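How a Robot Arm Learns to Put Something on a Plate

Reading time: 5 minutes
Print this page | E-mail this page

Moving a small thing from a table to a plate is a job you can do without thinking. A robot arm can do it too, but every part of the job has to be written down for it first. The students in the Wandura after-school robotics club spend most of a school year on this one job. This page explains how they do it.

The parts of the arm

A robot arm is a chain of stiff pieces called links. The links are connected by joints, and each joint has a motor inside it. Your own arm works in much the same way. Your upper arm and forearm are links, and your elbow is a joint.

At the end of the chain is a tool. For picking things up, the tool is a gripper. The kind used in the club has two fingers that slide toward each other and stay parallel, like the jaws of a vise. It is called a parallel gripper. It has no palm and no thumb, so it can only hold what fits between the two fingers.

Where is the plate?

You find a plate by looking at it. The arm finds it with numbers. The students choose one corner of the table and call it zero. Every other point on the table is then described by how far it is from zero in two directions, across and away. A third number gives the height above the table. Together, the three numbers are called coordinates.

Distances are measured in millimeters, and there are 1000 millimeters in a meter. If a student types 100 where 108 was needed, the arm stops 8 millimeters short. That is less than the width of a finger, but it is enough to miss a small object completely.

The five steps

The club's program is called Jernetero. The students write it again from the beginning each year, and the name stays the same. It has five steps:

1. Move above the object with the gripper open.
2. Go straight down and close the fingers.
3. Go straight up.
4. Move sideways until the gripper is above the plate.
5. Go straight down, open the fingers, and go straight up again.

Steps 3 and 4 cannot be joined into one slanted move. A plate has a raised edge, and a slanted path can run into it. The height for step 5 also needs care. If the number is too large, the object is dropped and may roll. If it is too small, the fingers press on the plate. The inside of a plate is not at the same height as the table, so the students measure both and keep the two numbers separate.

Round objects are harder than square ones. Two flat fingers touch a ball at only two points. If the fingers close a little to one side of the middle, the ball is pushed out. Students usually practice with blocks until December and change to round objects after that.
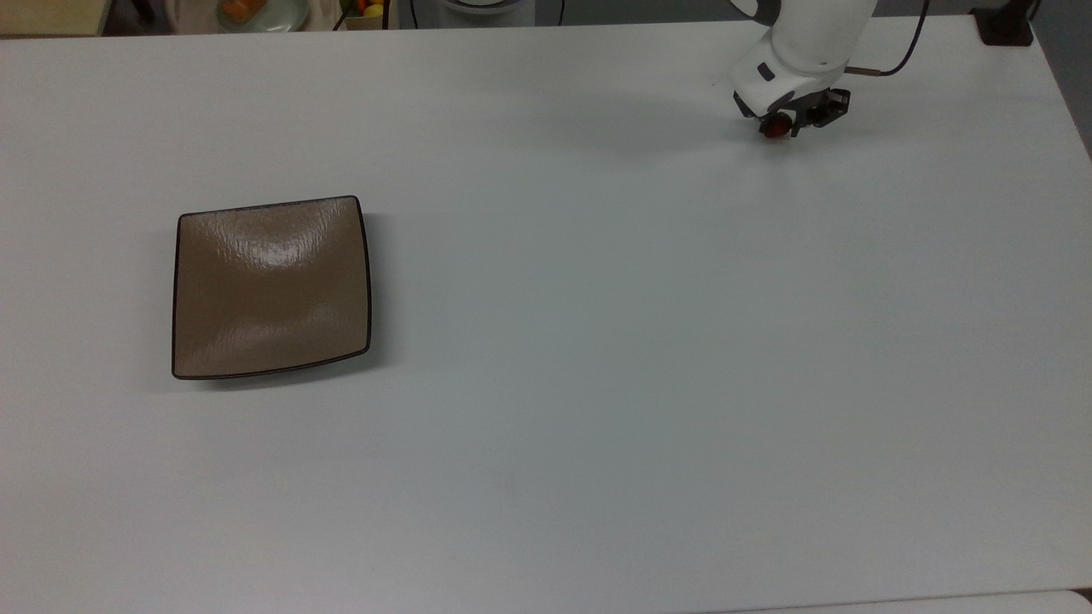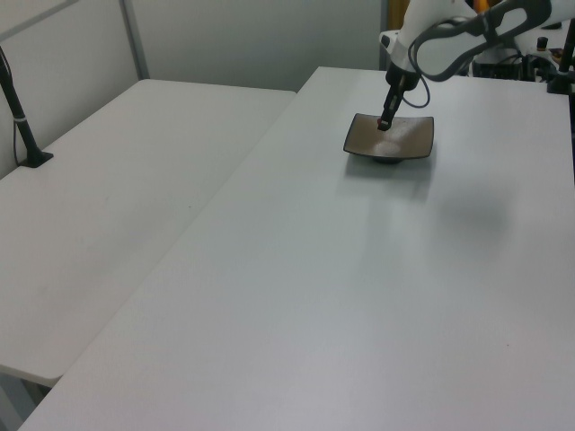
How hard to squeeze

The gripper has one more number, for force. A grape needs a small force and a wooden block can take a larger one. In Jernetero, the force setting goes from 0 to 2000. These are not real units like pounds. They are only steps on a scale that the students made up, and each group keeps a table of which setting works for which object.

To fill in the table, they begin with a low setting and lift the object. If it slips, they add 100 and try again. When it stays in the gripper, they write down the setting and stop. Going higher would only squash soft things.

Testing

One good run does not prove that a program works. The group runs the same program again and again with nothing changed, and writes down each result. Then they move the plate and run it once more. A program that uses fixed numbers will go to the old position, even if the plate is no longer there. This is where the second half of the course begins — the students add a camera and let the program work out the coordinates for itself.

Words to know

Coordinates: numbers that tell where a point is.
Joint: a place where the arm can bend or turn.
Link: a stiff piece between two joints.
Parallel gripper: a tool with two fingers that close toward each other.

Written by L. Angelovski for Stusow Science Pages. Last checked May 2022.

Print this page | E-mail this page

Comments (3)

gearbox_kid
We did this at my school but our zero was in the middle of the table so some of the numbers were negative. Is that wrong?

L. Angelovski
It is not wrong. Zero can be anywhere, as long as everyone in the group uses the same one — and the arm does too.

mossy44
My daughter wants to know what happens if the object is wider than the gripper can open. She tried it with a toy claw and a tennis ball and it just pushed the ball away.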